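Crumbs in a snack drawer: do I really need a liner?

Posted in Storage & Furniture by Bisdale

I have a gray wooden cabinet with one deep drawer. Everything I read says to buy a liner, and I'm not convinced. The Pastadel ones cost 40 dollars and look like shelf paper to me. Snacks normally live in the drawer. Everything came out this afternoon and it still looks like this:
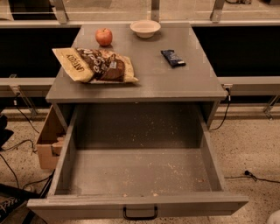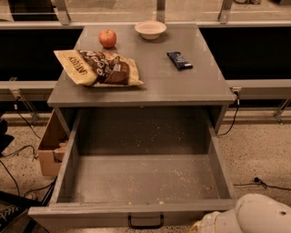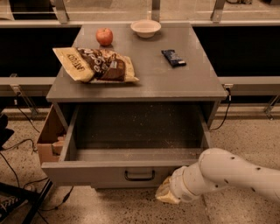
Drawer open, snacks up top, crumbs still on the bottom.

Has anyone used a liner for more than a month and thought it was worth the money? And what gets the bits out of the front corners?

Linosex
Save your 40 dollars. I had a liner for one winter and the crumbs went under it, so I was cleaning two surfaces. Use the narrow nozzle on the vacuum, then a dry paintbrush along the front inner edge, where yours seem to collect. Skip the wet cloth until the loose stuff is gone or you'll make paste. If the drawer lifts off its runners, tip it out over the trash, but check that first. Plenty don't.

Yalçınkaya
just put the snacks in a bin with a lid?? then no crumbs

Bisdale
A lidded bin that fits costs 32 dollars here, so I doubt that's the answer either. Trying the paintbrush.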